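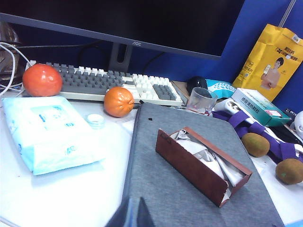 A desk with an AOC monitor and keyboard at the Skildale office.

Desk bookings move online in February

Staff at the Skildale office will book their desks through Nuledden from the first week of February. The paper sheet at reception will come down at the end of this month, and bookings already written on it will be carried over by Vega Cordero in office services.

The change follows the end of the Villanueva lease. Two teams from that building have been working from Skildale since November, and the sheet was not built for that many names. Several people have come in on a Tuesday to find a desk promised twice.

Each person can hold up to two desk days a week in advance. Any further days can be booked from 3 pm the afternoon before, if there is space. Bookings not used by 10 am are released, so please cancel if you are working from home or have been called out to a site. Team leaders can reserve a block of desks for a project week by emailing Vega with the dates and the cost centre.

Room 307 stays out of the system. It is kept for payroll at month end and for anyone who needs a closed door for a confidential call. The key is at reception and has to be signed for.

Desks near the kitchen have been the least popular, mostly on account of the noise at lunch. Guton, the fit-out contractor, has quoted $3000 for new door seals and a soft-close hinge, and the work is booked for a weekend. If it makes no difference we will look at moving the printer to that end and putting the desks where the printer is now.

A few reminders on shared desks. Take your papers and mugs with you at the end of the day. Lockers are on the east wall and the codes have been reset, so see reception for yours. If you have an assessed chair or a footrest, label it with your name and leave it in the bay beside the lockers, where the cleaners have been asked not to move it. Faults with screens, keyboards or power points go to the IT help desk as usual, with the desk number in the subject line.

Remedios Barroso will run short sessions on the booking system in the lunch room during the last week of January. There is no need to register. Anyone who can't get to one can ask her for the two-page guide, which will also be on the intranet under Facilities.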